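Pilumar folding program

The Pilumar folding program is a workplace automation scheme run by Pilumar, a garment care and home laundry company, at its depot in Namham. It is intended to teach machines to fold, sort and put away clothes in other people's bedrooms, and in the meantime employs a good many people to do it for them. The program was announced to staff on 23/03/2024, a Saturday, which several of them had planned to spend doing their own laundry.

Background

Pilumar began as a pickup-and-delivery laundry. Washing and drying at Namham had been automatic for years, in the sense that large drums turned and a person walked between them. Folding was still done by hand at long tables, and the home service, in which a worker visits a customer and puts the clean clothes away, was done entirely by hand and partly by guesswork.

An early attempt at automation was the Erel, a fixed folding machine bought secondhand and installed along the north wall of the depot. The Erel folded towels very well. It folded shirts into a shape that staff called "the envelope," and it would not accept anything with a drawstring. It was kept on for towels. Two workers moved from the tables to feeding it, a job they described in the staff newsletter as folding with fewer decisions.

Method

The present program takes the opposite approach. Workers carry a hand-held gripper with two padded fingers and a camera, and do their usual tasks with it in place of their bare hands. The recordings are used to train a control system named Tsang, which is meant to drive a robot arm later on. A session normally runs through one garment at a time: pick up, lay flat, fold, smooth, place.

Sessions are held in ordinary furnished homes, on beds, chairs and sofas. The training manual, written by Benedicta Alhassan, a former table supervisor, states that a garment should be handled "as you would if you wanted to go home on time." Earlier drafts had asked for natural movement, and produced a great deal of acting.
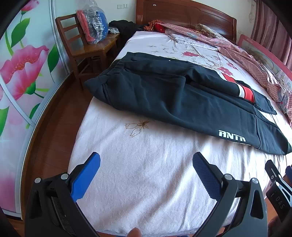 Pants are considered harder than towels and easier than fitted sheets, which the manual covers in a single paragraph and recommends leaving until after lunch. Sweatpants have a section of their own. The waistband pulls itself together, the legs drift apart, and thick fleece tends to open again once it is let go. Workers are told to line up the side seams first and to ignore the pockets, advice that most of them had been following for their whole careers without a manual.

Folds that go wrong are kept. Tsang is said to learn as much from a recovery as from a clean attempt, and workers receive the same pay for both. Alhassan has noted that this is the first job she has held in which a mess could be filed as output.

Effects on staff

The depot has 6 full-time recording workers, all of whom came from the folding tables. Their target is 400 recorded folds a week across the team, later raised for simple items and quietly lowered for anything with a hood. By June the library held 4,000 usable recordings.

Pay for recording work is slightly higher than for table work, and the chairs are better, although a worker who is recording rarely gets to sit on one. The most common complaint concerns the wrist. A gripper puts the weight of the tool out in front of the hand, and the squeeze needed to close the jaws is repeated many times an hour. After a dispute in the first months, sessions were limited to two hours with a break between them, and workers were given the right to switch hands without starting the recording over.

A second complaint is harder to settle. Experienced folders are quick because they use all ten fingers, their forearms and sometimes their chins. With two padded jaws they become beginners again. New hires with no folding background often reach the target sooner, having nothing to unlearn. Meirion Bevan, who represented the table staff in talks with management, called this "a promotion into being bad at your job," and the phrase now appears on a mug in the break room.

Bevan also secured a written promise that no table position would be cut on the strength of a demonstration. Management agreed readily. The only full demonstration of Tsang held at the depot up to then had ended with the arm holding one sock at shoulder height for most of the afternoon - it was switched off at closing time, and the sock was returned to the customer with an apology.

New roles

Three kinds of work have appeared at Namham that did not exist before the program. Recorders handle the gripper. Reviewers watch the recordings and mark where each fold begins and ends, a task with its own running arguments, chiefly over whether smoothing counts as part of the fold. Schedulers find homes to work in, and spend much of the day on the telephone explaining that the customer does not need to tidy up first. Most customers tidy up first.

The Erel remains in use for towels.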